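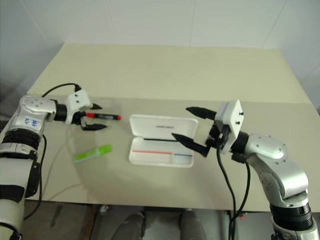

Will the small towns get their own vote on water prices?

In Vedari everybody is asking this now. The council said the vote can be in March, but Traian Moldovan, who leads the opposition there, wants it sooner. He needs 193 signatures and on Friday he had about 70.

I think he will collect them. My neighbors already signed, and they did not vote in the last 2 elections. The mayor has still not answered my letter.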